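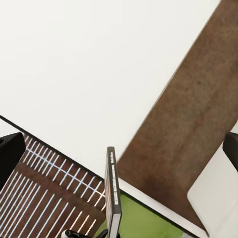

Can you use this to pick a hotel in Trarnidville?
Only as a starting point, and I'd ring the front desk before paying for anything.

Trarnidville Stays: README

What's in it
995 guest reviews of 18 hotels and guest houses, one row each, typed up by Leandro Barrios and checked by me. Columns are property, month of stay, room type, star rating and comment.

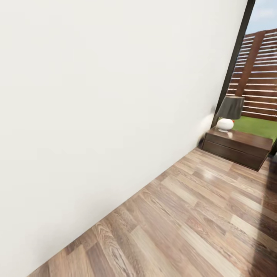 The star ratings deserve the most suspicion. Kettler, the booking site most of them came from, lets owners hide a review while it's "in dispute", and 85 of ours have vanished from the site after we copied them. We kept them, marked "withdrawn". Make of that what you like.

Known problems
- "Sea view" is the owner's wording. Trasness is inland.
- Distances to the harbour are as advertised, so allow extra walking.
- September is over-represented, and every place looks good in September. 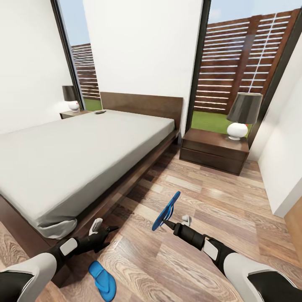 - Room type is a mess. "Deluxe" and "standard" at the Luvedov have the same floor plan.

Corrections
Send them to Veronika Sutter with a receipt. Owners' corrections go in a separate column.

Last updated June 18, 2019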